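The Fold

Kuvov wanted the numbers by six and it was ten to five.

Vandana had the laptop on her knees on the stairs. Best signal in the building. Charger stretched across two steps, somebody would go over it sooner or later, probably Rafail, who was coming up with the tea.

"Well?"

"Still running."

"It was still running when I went down."

"It's a big folder, Rafail."

3676 demonstrations. All of them cloth. Sheets, shirts, pillowcases, a christening shawl from Rajput's aunt that they'd been told not to drop. Since January they had picked up cloth and put it down again, with two fingers, and the machine in the Simness lab had watched every second of it and learned to pick up cloth and put it down again. Not well. That was the trouble. It could pinch a fold as nicely as you like, then it would lift, and the sheet would slide back out like it had somewhere to be.

Flistomero, they called the method. Rafail's name for it. He said it was Greek for something and then admitted it wasn't.

The idea was hers though. Stop teaching it the lift. Teach it the moment before, the pinch, how the ridge of cloth runs away from the fingertips, which way the wrinkles point. If the ridge is long the hold is good. If it's short, let go, try again. That was the whole paper. You could write it on a hand, and she had, in biro, in February, on a bus.

She scrolled back through the folder while the bar crawled. Bedroom, bedroom, bedroom. There was one she kept going back to.
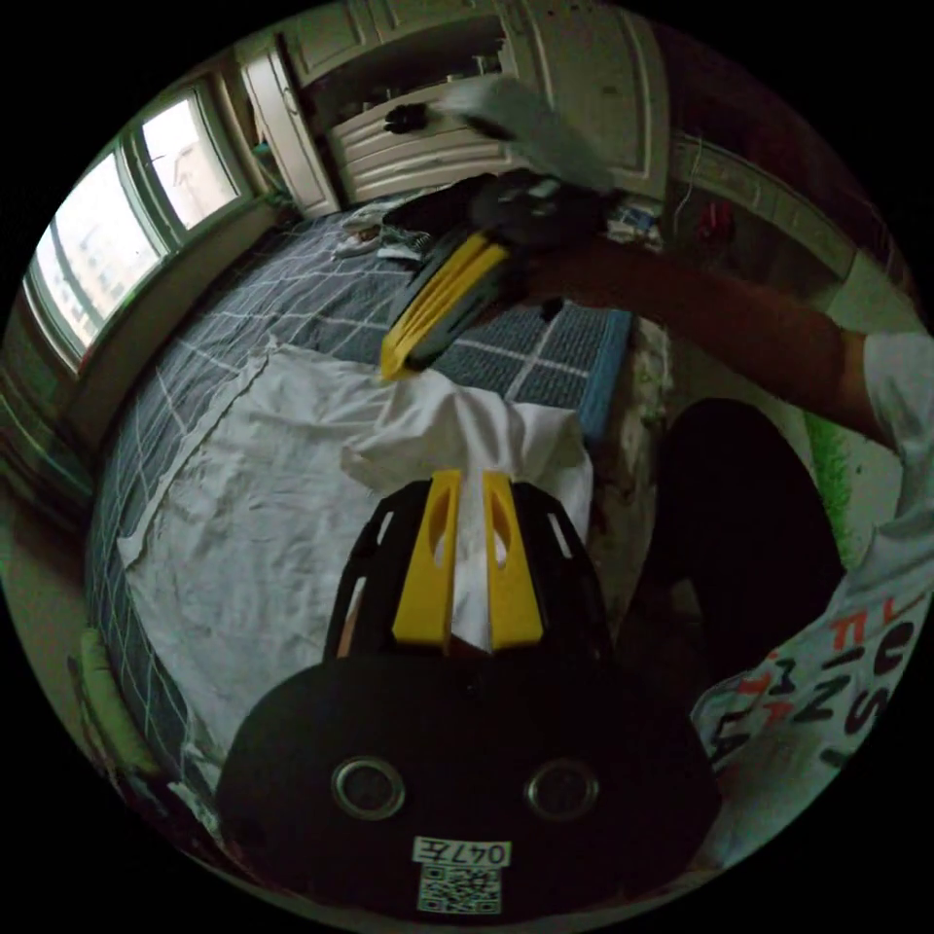

Gripper 047, white sheet, both fingers closed on the fold.

Good ridge on that one. Right back from the tips toward the bed. She'd put it on the first slide of every talk and no one had ever asked about it, they asked about the loss curve.

"You're looking at the sheet again," Rafail said. He'd sat down two steps below and was drinking her tea as well as his.

"It's a nice sheet."

"It's a sheet."

"Look how long it goes."

He looked. He was kind about it, he always looked. Then his phone went and it was Kuvov and he held it away from his ear so they could both hear.

Did they have it. Not yet. When. Soon. How soon. Kuvov had the partners in the room, Kuvov had told them a doubling, had Rafail any idea what it was like to sit in a room with people who had been told a doubling. Rafail said he could imagine. Kuvov said he could not.

"Who told them a doubling?" Vandana said, when he'd rung off.

"You did. In March."

"I said I hoped."

"He doesn't hear that bit."

The bar got to the end. She didn't see it, she was looking at him. Then the fan dropped and they both heard it stop.

Ten trials on the old policy. Three held. She knew that already, she'd known it for weeks, it was in the table waiting for something to stand next to it.

Ten on the new.

She read down the column with her thumb over the total, like a child. Held. Held. Slipped. Held. Let go, tried again, held. Let go, tried again, let go, tried again, and she stopped there with her thumb on the glass and felt sick and oddly fond. It was the shawl. It hadn't liked the shawl. It had picked at the edge of it over and over and put it back down every time, and ran out of time, and never once dropped it.

"That's a fail," said Rafail, reading upside down.

"I know its a fail."

"The metric says fail."

"I wrote the metric."

She took her thumb away. Not a doubling. Close to it, closer than she'd had any right to say in March, but Kuvov would want the word and the word wasn't there. If you counted the shawl it was. One row. One tick box. The box was just sitting there on the screen, empty, and Rafail very carefully looked at the tea.

"He won't check," he said, after a bit. "I'm only saying. He won't."

"No."

"I'm not saying do it."

"I know you're not."

Down in the hall someone came in and stamped their feet and shouted up, was anybody using the printer. Neither of them answerd. Twenty past five. She thought about the sheet on the first slide, the fold held up off that blue check bed, all that afternoon's work in the corner of a room with the cupboard behind. Her own biro on her own hand. If it's short, let go.

She wrote the email in one go. Table as it stood. One line under it about the shawl, how it had refused, how many times. She put refused, then changed it to released, then changed it back.

Send.

"He'll ring," said Rafail.

"Give me my tea, then."

He handed it up. The phone was already buzzing on the step between them, walking itself slowly towards the edge.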